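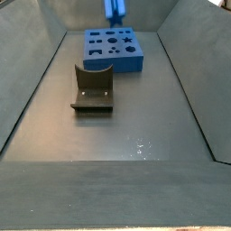
Research Articles | Learning Materials and Play

4.2 What does an insert board measure?

Scores on insert boards are often reported as though the board were a neutral instrument. A child puts the right piece in the right hole, a point is given, and the total is taken to stand for shape knowledge. We doubt this. The claim depends on the holes being equally hard to fill once the shape has been recognized, and we found little in the Drullix manual, or in the reports that rely on it, to show that anyone had checked.

The block in Figure 3 makes the problem easy to see. It has eleven cutouts in three rough rows, and they differ in far more than outline. The round hole in the middle will take a round piece at any angle. The star next to it has five positions that work, and the arch near the front has one if the piece must go in face up. A child who knows perfectly well what a star is may still fail to turn it far enough, and the score sheet will record that as a failure of knowledge. The scalloped cutout raises a further question, as adults in our pilot could not agree whether to call it a flower or a gear. If the name is in doubt, any scoring rule that uses the name is in doubt too.

Then there are the small openings. Several of the slots are plain rectangles or rounded rectangles that differ mainly in size and proportion. Telling them apart is a matter of judging length against width, a fair thing to test, but it should not be added to the same total as telling a circle from a star. The cluster of three small round holes is worse. We could not settle whether it should count as one item or three, and the Drullix manual gives no guidance. The Negussie scoring rules treat such a cluster as a single item. The Venditz rules score each hole. Both sets of results have been published under the label "shape matching," and they have been compared with each other in print.

Figure 3. Blue foam insert block with eleven cutouts. A black L-shaped bracket stands in front of it, toward the left, and overlaps part of the front face.

Color is a smaller worry, though we would not dismiss it. On a board of one color the holes show up mostly by their shadows, and shadows change with the lamp and the seat. None of the reports we read gave the lighting in enough detail to repeat it.

Our own data do not rescue the method. In the Plerkgate sample, 469 children completed 1260 trials, and 710 of those trials ended with every piece placed. We had planned to report this as a success rate and decided against it. Trials were stopped at 8 minutes, a limit we inherited and cannot defend, and children who tried each piece in each hole until something dropped in were credited in the same way as children who looked first and placed once. The finished board is identical in the two cases.

We therefore read the totals as a record of finished boards and nothing more. Item-level results are given in Section 4.3, with the circle, the star and the arch reported separately and the small slots grouped. Readers who want a single number for shape knowledge will not find one there, and we would be wary of any paper that offers it on the strength of a board like this.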